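How to test whether a robot hand can do a household chore

Updated Nov 22, 2020

People often ask us whether a robot can tidy a table, sort a drawer or put the shopping away. The short answer is that it depends which part of the job you mean. These notes explain how to set up a simple test and how to read the result. They are written for small workshops and college groups who have the use of an arm with a hand on it.

Before you start

Choose one chore and write it down as a single sentence. "Tidy the table" is too wide. "Put the block in the box" will do. If the sentence has "and" in it, split it into two tests.

Decide what counts as a pass. At Clundton we say the object must end up where it was meant to go, with no help from a person and nothing else knocked over. A drop followed by a second try is written down separately.

Step 1. Pick the objects

Begin with hard things that keep their shape. Blocks with a knob on top are good, and so are cylinders. Then add a few things from the kitchen, such as a lemon or a mandarin, which vary in size and can roll. Leave thin plastic bags until last. They fold and slip, and a camera has trouble finding their edges.

Step 2. Lay out the table

Put a felt mat down. It stops small items sliding and gives the fingers a little room to press down without scraping. Place the target box where the arm can reach it without stretching.

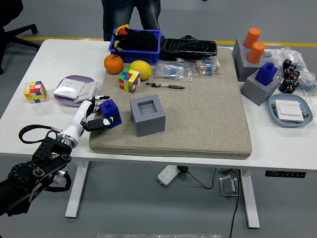
Leave other items on the table as well. A real kitchen worktop is never clear, and a hand that only works on a bare surface has not shown much. Keep the clutter the same from one run to the next, and mark positions with a bit of tape under each item.

Step 3. Run the test

Do 12 runs with everything in the same place. Then move the object a hand's width and do 12 more. Write down every run, including the ones where the arm stops early. Have a second person keep the log. Teemu Mäkelä's log sheet has one column for the grip and one for the release, and we suggest you copy this.

Step 4. Read the result

Look at the grip and the release separately. In our last set at Tetlow we made 164 attempts at mixed objects, and 69 were clean passes. Most of the failures came at the release, when the object touched the rim of the box.

Time matters too. If a person clears the same items in five seconds and the arm takes two minutes, put both figures in your notes.

What this means at home

Moving one known object to one known place can be done now. Clearing a mixed table in a strange house is still a long way off. On the shop floor the picture is better, as parts arrive in the same position each time.

Questions about the log sheet should go to Aiman Chong at the Clundton workshop.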